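3.2 Guest rooms and length of stay

The second part of the survey dealt with rooms. Owners at Tullolik were asked what a guest gets for the base rate, what costs extra, and what they had changed since the previous summer. Answers were short, mostly. A few owners wrote on the back of the sheet as well and those notes were typed up by Flora Mackay and coded with the rest.

Total of 51 houses returned the form. Of these, 28 let rooms by the night, the others by the week only. Weekly houses are older, further from the harbor, usually run by one family. Nightly houses cluster near the ferry road. No surprise there - Enodach shows the same pattern, and so did our pilot.

Base rate nearly always covers bed linen and towels. Breakfast is mixed. Owners who dropped breakfast gave staff hours as the reason, not food prices, which goes against what we expected going in. Laundry for guests is a grey area: some houses charge by the bag, some do it free after the third night, some just point to the machine. The booking sites don't have a field for it. Vomeo lists "laundry" as yes or no and owners told us they tick yes whatever they do.

Summer bedding came up a lot in the open answers. Owners see it as a comfort item for July, when upstairs rooms get hot and few houses have cooling. See Figure 4.

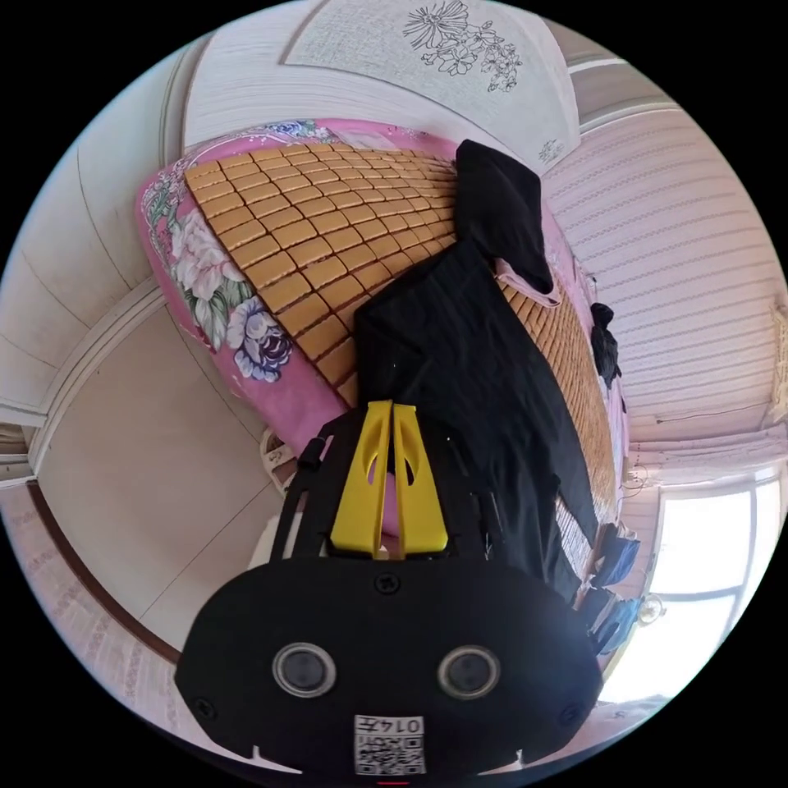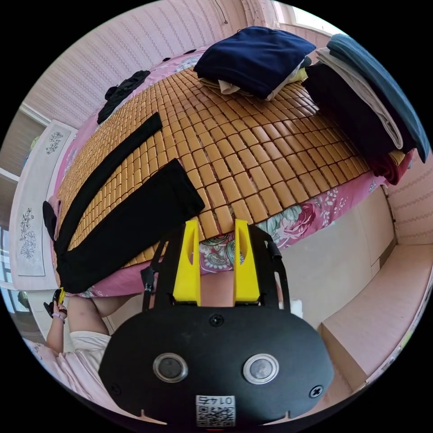
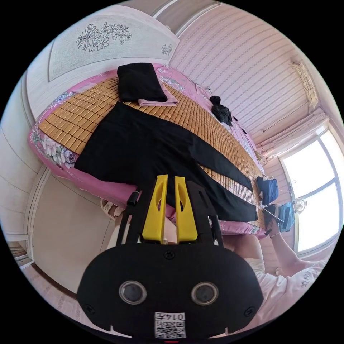
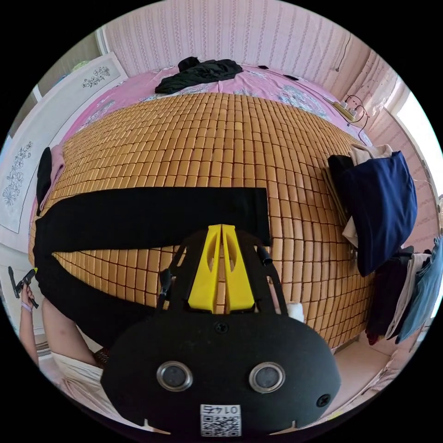
Figure 4. Bed with floral bedding.

3.3 Price and repeat guests

Rates first. Nightly houses change price up to 3 times in a season, weekly houses set one price in spring and leave it. We had thought repeat guests would follow the cheaper rooms. They dont, or not in any way the data can show. Repeat share was close to flat across the price bands, and the one band that stood out is too small to say much about.

What did line up with repeat stays was who answers the phone. Houses where the owner takes bookings directly had more returning guests than houses using an agent (Gunn is the main one here, handles keys and cleaning too). Direction is unclear. Could be that returning guests skip the agent because they already have the number. The form did not ask how the first booking was made - it should have, and the next round will.

Guest side: 300 cards were left in rooms at the start of the season. Return rate was poor in the weekly houses and we do not report it by house. Comments on the cards were mainly on parking, noise from the road, hot water in the mornings. Price was hardly mentioned. Donnie Lennox read all cards a second time for coding, disagreements were settled by discussion.

3.4 Limits

One town, one season. Owners reported their own rates and we did not check these agianst the listings except where a figure looked wrong. Houses that closed mid-season are missing, and those are likely the ones with most to say about costs. Agent-run houses are also thin in the sample, as forms sent through the office came back late or filled in by someone other than the owner. Those were kept in for the room questions and left out of 3.3.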